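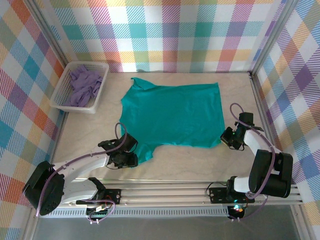 A teal T-shirt on the table between the two arms of a Laundry League booth.

The Skorkow Laundry League is a student robotics competition in which teams train a pair of small robot arms to fold clothes. It is run by the engineering school at Skorkow and is open to college clubs and, under protest from some of the colleges, to high schools. The league is best known for its slow pace. Spectators are admitted free and tend to leave early.

History

The league grew out of an automation class at Skorkow whose final assignment was to pick up a towel. The assignment was thought too easy by everyone who had not tried it. After two years of mixed results the instructors moved it out of the course and opened it to outside teams, on the theory that other schools should have a chance to fail at it too. Pokdale entered the following May, and Montecinos joined a season later with a much larger team and matching jackets.

T-shirts replaced towels in the third season. The rule change was opposed by Pokdale, which had become very good at towels.

Equipment

Teams compete with two identical arms bolted to a rail along the near edge of a table. The table stands in a booth walled on three sides, and the walls must carry a pattern. Early booths were plain white, and several teams wrote software that worked well only in front of plain white. Pastel plaid has been the usual choice at Skorkow ever since, and complaints about it are a regular feature of the end-of-season survey.

Each team gets a budget of 500 dollars for changes to the arms, which in practice goes to gripper fingers. Teams may make their own.

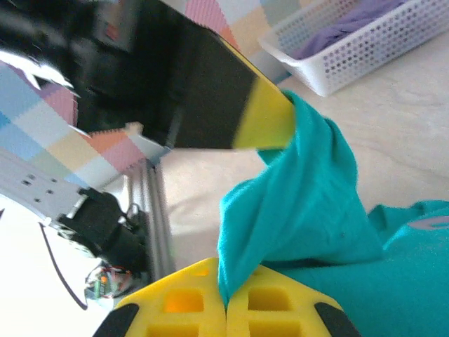
Finger design takes up a surprising share of the team reports. A stiff finger pinches hard but has trouble with a single layer of cloth, while a soft one picks up the layer and then loses it on the way across the table. The 2,984 words that Montecinos once devoted to the subject remain the longest entry in the league archive. The team placed last that season.

Format

A match lasts 7 minutes. The shirt is dropped on the table by a referee, who is asked to do this without malice. The arms must then spread it, fold it and leave it where it can be scored. Garments waiting their turn may stay on the table in a basket, and knocking the basket costs points. Students may not touch the shirt once the clock is running, although they are allowed to talk to it.

Teams prepare by steering the arms by hand through practice folds and training their software on the recordings. The rulebook sets no upper limit. Pokdale logged 702 practice folds in one season and afterward asked for its own shirts to be excused from laundry day.
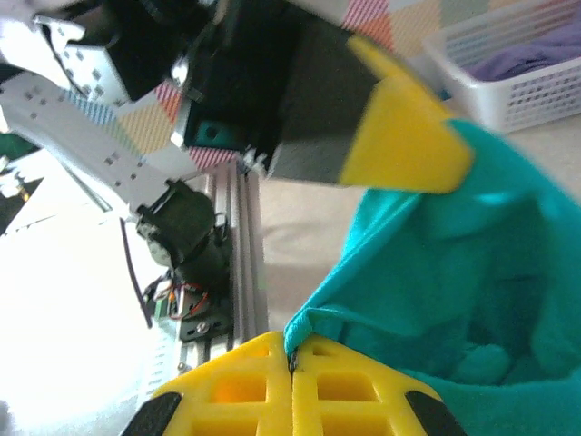

Handing cloth from one arm to the other is the part of the match most often lost. Both grippers have to hold the same garment for a moment, and both have to agree on which of them lets go. Referees recognize two faults here: the drop, in which neither arm is holding, and the tug, in which both are. A tug of more than ten seconds ends the match.

Scoring

Points are given for flatness, squareness of the folded edges and position on the table. There was formerly a category for style, dropped after the judges could not be brought to agree on what a stylish T-shirt fold was. Unfolded shirts receive a small number of points for remaining on the table.

Software

Most teams build on Climance, a training toolkit maintained by former students of the Skorkow class. Its manual was last revised on 2 Nov 2023 and still refers throughout to towels.

See also

Pokdale Towel Open
Montecinos Robotics Club
Sock pairing (discontinued event)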